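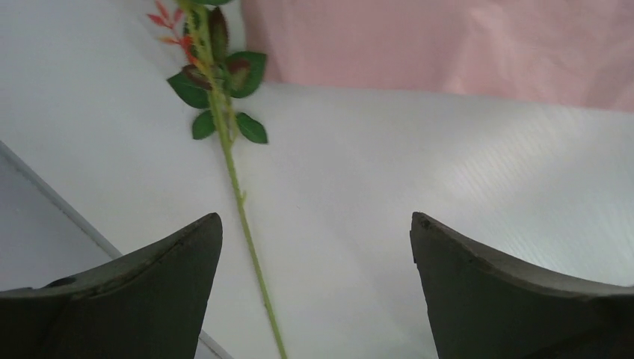 Wrist and Fixed Cameras for Handling Flexible Stems with Two Small Arms
Project report, Automation Laboratory
Leonor Teixeira, Adeel Rind, Ikechukwu Anozie
Supervisor: Conceição Marinho
Submitted Thursday, May 20, 2021

1. Purpose

The Baltgate project covers the arranging and wrapping of flowers with a pair of tabletop arms. Our part was limited to camera placement. We compared a wrist camera on each arm with one fixed camera looking over the workspace, and then ran both together. Arms, fingers and motor gains stayed the same for all tests. Artificial flowers were used so that the material would not change between sessions.

The question was which camera setup gives the most reliable grasp point on a thin stem, and whether the same setup still works once the stems are on the wrapping paper.

2. Setup

Grasp points were computed by the Graveo detector, trained on 1000 hand-labeled images and checked against a separate set of the same kind. Motion was handled by the Endell controller, which takes a target position and a finger opening. We changed nothing in Endell except the approach speed, which was lowered after the first day because the fingers were pushing the stem before they closed.

Each camera setup was given 40 attempts on single stems and the same number on a bouquet. An attempt was a success if the arm lifted the stem or the wrapped end clear of the table and held it until the operator ended the attempt. A grasp that closed on a leaf only was recorded as a failure even if the stem came up with it.

3. Single stems

The wrist camera did better here. At close range the stem is wide enough in the image for its edges to be separated, and both fingertips are in view, so the gap on each side can be measured directly. Final position error was roughly 2 mm. With the fixed camera the error was larger and depended on where the stem lay.

Most wrist camera failures came from the starting pose. When the arm started too far along the stem, foliage filled the image and the detector took a leaf's central vein for the stalk. We added a rule that discards any candidate line with a green area of similar length on both sides. It removed most of these errors but also rejected some good stalks near the lower leaves.

4. Wrapped bouquet

For the wrapped bouquet the target is the narrow lower point of the paper, where the folds come together. 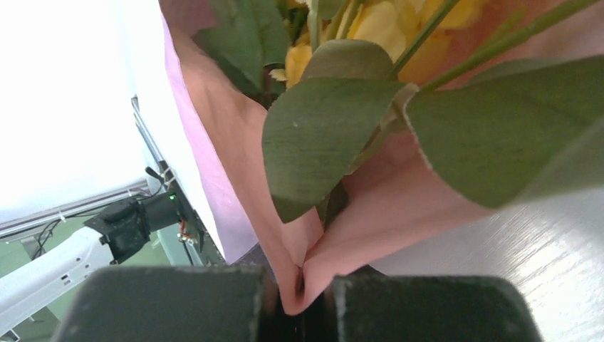
Once the fingers have closed on that point, the wrist image is of little use for control. Paper and leaves take up most of the view, and small movements of the bouquet cannot be told apart from movements of the arm. We therefore froze the wrist estimate at closing and used motor current to detect slip. Lambros Nikolaidis wrote the current filter. Its threshold is 4000 in raw driver units, found by trial, and would have to be set again for a different paper.
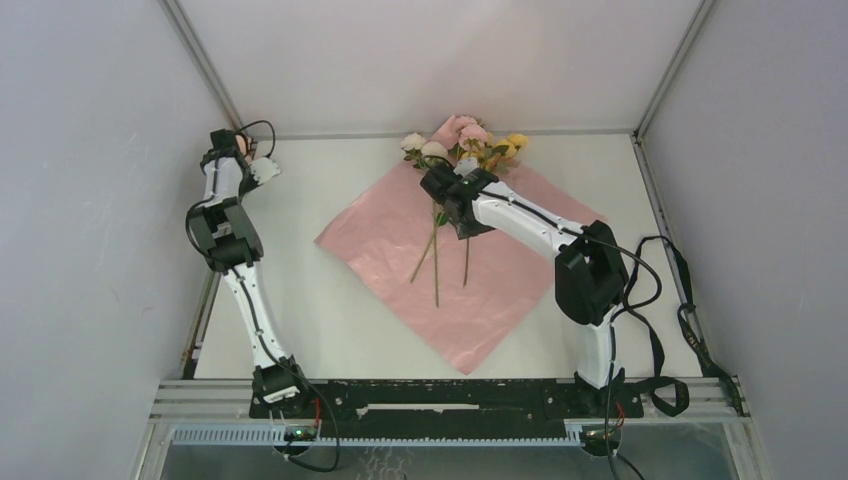
The fixed camera had the opposite problem. It located the sheet and the blossoms well before either arm moved, and its estimate of the sheet's corners was steady. During the approach the estimate got worse. With the right gripper above the upper stems, its housing and the forearm cover part of the area the detector needs, and some of the yellow petals are hidden as well. Parking the left arm at the side, away from the flowers, kept that arm out of the way but did nothing for the right one. The pink sheet also gives pale reflections along its creases, and Graveo sometimes marked these as stems.

5. Combined setup

In the combined setup the fixed camera chose the stem and the starting pose, and the wrist camera took over for the last part of the approach. It failed less often than either camera alone in both tests. The handover height was set by hand. Switching too early brought back the leaf vein errors, and switching too late left no room to correct sideways.

6. Open points

The fixed camera mount was bumped once during the bouquet tests and those attempts were repeated after recalibration. We did not test stems lying across each other. The Calado group will take over the cell in August, and the labeled images and the controller settings are stored with the project files under the setup name used in each test.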